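Finishing a maple board: oil or water-based varnish?

letay_y
Hello all. I have a maple board and I want to protect it for daily use. The shop sold me linseed oil, but my neighbor says it will turn the wood yellow. Is he right?

prokley50
He is right. Use water-based varnish, two coats, sand with 180 between them. Finished by Sunday.

Fedir O.
I don't agree with prokley50. Varnish looks good for one year, then it chips and you must sand everything again. With oil you only repair the small place. Yellow is a matter of taste.

prokley50
Mine is 12 years old and has no chips.

Fedir O.
Then you are lucky, or very gentle - mine was not so lucky. Letay, please test both on the back side first and wait 15 days before you decide.
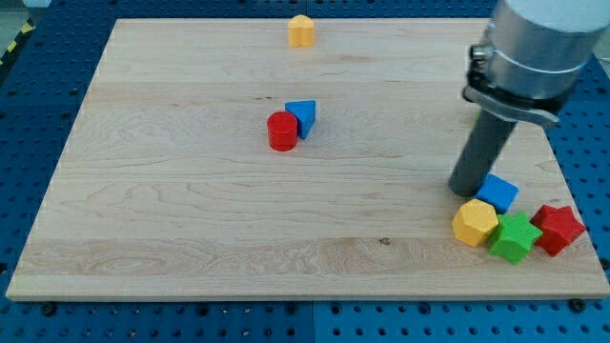
Also be careful with oily rags, dry them flat outside. They can start a fire by themselves.

letay_y
Thank you both. I will test on the back.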